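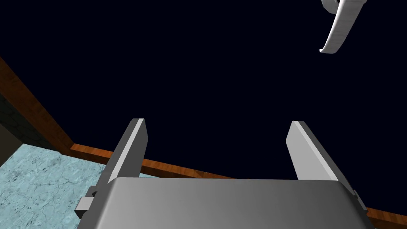
Posted by the Hinon Home Tips desk, November 12, 2024
Filed under: Kitchen, Gadgets, Getting Started

Getting the most out of the Nokon kitchen arm (practise on the screen first!)

Quite a few of you have written in since August asking whether the Nokon arm is worth the cupboard space, and I've been promising an answer for longer than I'd like to admit. I've had ours on the go for seven weeks now, on the bench beside the toaster, and I'm fond of it, though it does ask for some patience at the start. The kit is $205 with the Kevard practice program included, and it's the practice program I want to talk about, as I very nearly didn't bother with it.

Kevard gives you a pretend room on your computer and lets you drive a pretend gripper around in it, looking over the back of the hand with the two fingers out ahead of you. The place is a bit odd (bluish marble, wooden trim, and a great deal of darkness past the trim), and my first thought was that it looked nothing like my kitchen. Never mind that. What you're learning is where the fingertips are, and that carries over beautifully.

A few things I wish I'd done from the first evening:

Start with nothing to pick up. Open the fingers wide, move about, and get used to how much of your view the body of the gripper takes up. It's a fair bit! I kept steering by the big grey part when I should have been watching the tips.

Use an edge as your guide. Line up with a strip of trim and try to travel along it without drifting. Later on you can do the very same thing with the front edge of your bench, and a strip of painter's tape works if yours is rounded like mine.

Turn the speed down. The slider goes from 0 to 3000 and arrives set at 1000, which felt brisk to me. I halved it and had a much nicer time.

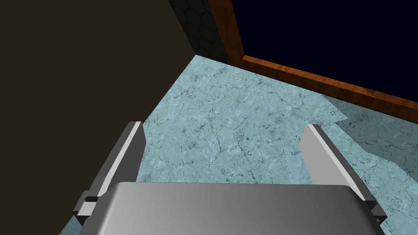

Corners deserve an evening to themselves, with a cup of tea. Come in slowly, stop well short, and have a good look at both fingers before you turn, as it's very easy to mind one and forget the other. I do the same now around the flour canister and the fruit bowl, and I always back straight out before swinging sideways.

When you do move on to the real arm, lay a folded tea towel over the bench and begin with something that won't mind being dropped. A rolled-up pair of socks is ideal, and a dry sponge is good too. Leave glass and eggs for another month, and keep little fingers and the cat out of the room while it's moving.

Now for my grumbles. The Kevard manual is thin, and the button for resetting the view is tucked away in the second menu, where it took me ages to find it. The colours in the darker areas are hard to make out on an old laptop, so turn your screen brightness up before you start. I'd also have liked a longer cord on the arm itself, and ours now lives wherever the power point lets it.

If you'd rather have someone show you, the shop at Oyelaran will set up the practice program on your own computer when you collect the kit, and they were lovely about my questions. Bring your charger along, as the download is a slow one.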